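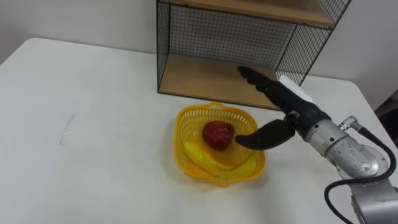 Product Review: Ledholm single-arm system with five-fingered hand
Reviewed by Catarina Falcão, Household Equipment Section
Trials supervised by Struan Purves
Filed under: Kitchen and Storage / Automation

Rating: 2 out of 5 for household use. Recommended for training centers and for organizations that already employ a technician.

Purpose of this review

Readers of the Evdale equipment guide have asked whether a robot arm can yet be recommended for ordinary chores in a home, a staff kitchen or a small shop. The Ledholm system was chosen for review as it is offered to buyers outside of heavy industry and is supplied with a hand of human shape. Most of the arms reviewed in this guide to date have carried a two-jaw gripper. The question put to the reviewers was a narrow one. Could the system put away fruit and small groceries on an open shelf, to a standard that a household or a shop manager would accept, without a member of staff standing beside it?

The system was on loan for nine weeks. It was returned at the end of that period, and the supplier had no sight of the review before publication.

What is supplied

The system consists of a jointed arm with a silver finish, a black five-fingered hand, a control unit and a tablet on which tasks are set up. The arm must be fixed to a rigid base. Power and data for the hand run through a cable on the outside of the arm. This arrangement makes the cable easy to replace, but it also requires the user to leave clear space at the side of the joint, and the manual gives no figure for that clearance. The reviewers would like to see one added.

The printed manual is well organized up to the chapter on task setup, at which point it refers the reader to online material that was incomplete at the time of the trials. Purchasers should expect to contact the support desk at least once. Replies were courteous and usually came the same day.

The task

The main trial used a white table, a wire-mesh shelf unit with wooden boards, and a yellow plastic basket holding an apple and a banana. The arm was asked to lift each item out of the basket and place it on the lower shelf. The same trial has been given to earlier systems, and to people, so that results may be compared from one year to the next.

It may strike some readers as a very modest test. In practice it contains most of the difficulties found in putting away shopping. The hand has to enter a container with sides, take hold of one item without disturbing the other, clear the rim, and then turn toward an opening that is bounded by mesh and by a board overhead. A yellow banana in a yellow basket also places a fair demand on the vision software, as there is little difference in color by which to tell the one from the other.

Results: picking up

The apple was handled well. The system approaches with the fingers held straight and together and the thumb hooked below them, then lowers the thumb beside the fruit before closing. Once the grip was made it was steady. Out of 100 attempts with the apple, 94 ended with the fruit on the shelf. The failures were divided between grips that closed too high and attempts that the system abandoned before making contact.

The banana was a different matter. When it lay across the open part of the basket, the hand usually managed it. When it lay along the inner wall, the fingers could not get behind it, and the system either pushed it along the side or halted and asked for help. On several occasions it treated the banana and the rim of the basket as one object and attempted to lift both. Tane Waaka, who ran the second half of the trials, repeated the work with a basket of a darker color and recorded a clear improvement. Households are unlikely to buy baskets to suit a machine, and the rating is based on the yellow one.

Soft fruit was not included in the formal trial. In an informal session with ripe pears, the lightest grip setting left marks on the skin. The reviewers would not use the present system for produce that is to be offered for sale.

Results: putting away

Placement on the lower shelf was accurate when the shelf unit had not been moved since setup. The lower board stands directly on the table and offers a wide opening from the front, and the hand had sufficient room to enter, open and withdraw. Placement on the upper board was much less reliable. The forearm had to rise and tilt, and the backs of the fingers brushed the mesh on a number of runs. The arm stopped at once on each such contact. This is the correct behavior from the standpoint of safety, but each stop had to be cleared on the tablet before work could resume.

If the shelf unit was shifted by even the width of a finger, the system noticed the change on most runs and corrected for it. It did not notice in every case. An apple released slightly short of the board will roll, and the system did not look for an item once it had let go of it. The reviewers regard this as the most serious weakness found. A person who drops an apple picks it up. The Ledholm system reported the task as complete and went on to the next item.

Speed

The arm is slow by design when set for use near people. A full cycle, from the first movement to the release of one item, took nine times as long as the same action performed by a member of staff. In a home this may not matter, provided the work can be done while the occupants are elsewhere. In a shop it will matter a great deal. Darcy Dunstan, who manages the stockroom at Pinder and attended two of the sessions, gave the following view for this review:

"I can see it refilling a display overnight, when there is no rush and the aisle is closed. I could not have it working next to my people at nine in the morning. They would end up going around it, and then they would end up doing it themselves."

Noise was low throughout. Conversation could be carried on beside the arm without raising the voice.

Safety and supervision

The arm stopped promptly when touched at any point along the forearm. The fingers do not have the same protection. They closed on a rolled towel with enough force to hold it firmly and did not release it until instructed. The force was not considered dangerous for an adult, but the system should not be used within reach of children, and the supplier's literature ought to say so on the first page.

Setup should be carried out by two people. The arm is heavy, and the mounting bolts must be fitted while it is held upright. No specialist tools were needed. The first task took most of an afternoon to teach. Later tasks were quicker, in particular where the container and the shelf stayed the same and only the item changed.

Cleaning

The smooth surfaces of the arm may be wiped with a damp cloth. The hand is harder to care for. The finger joints have gaps in which crumbs and skin from dry onions collected during the informal sessions, and the manual forbids the use of liquid on these parts. A soft brush was found to be adequate. For a kitchen, a removable glove or sleeve approved by the supplier would be a worthwhile addition. None is listed at present.

Comparison with a simple gripper

The Harawira arm reviewed in an earlier edition of this guide uses a plain two-jaw gripper and received the same rating. It was faster with boxes and cartons, and it was easier to clean. It could not hold the banana in a stable manner in any position. The Ledholm hand is the better choice where the goods are of mixed shape. Where they are mostly square, the additional expense of fingers is difficult to justify.

Can a machine take over the chore?

On the evidence of these trials, a machine can put an apple on a shelf with fair reliability, provided that the shelf, the basket and the table remain where they were when the task was taught. It cannot yet be left to put away a week's groceries. The mechanical side appears to be closer to readiness than the software. In the reviewers' judgment, the hand was capable of nearly every grip the trial called for, and most failures arose in choosing where to place the fingers or in failing to check the outcome afterward.

The supplier has stated that a software update dealing with dropped items is planned for June. The section has asked for a further loan when that update is released, and the rating will be revised if the results support it. Rhys Tuhiwai will supervise the second series, which is to include bagged goods, tins and a shelf with a closed back.

Advice to buyers

Private households should wait. Small shops with a closed period overnight may wish to arrange a trial before committing funds, and should insist on using their own shelving during the demonstration. Training centers will find the system a sound teaching aid, and the open cable layout and silver joint covers make it easy to explain to new students how the parts work together. Any organization that purchases the system should name one person to be responsible for it and should allow that person regular hours for the work.

Correspondence about this review may be sent to the Household Equipment Section at the Evdale office. Questions about price and delivery should be addressed to the supplier.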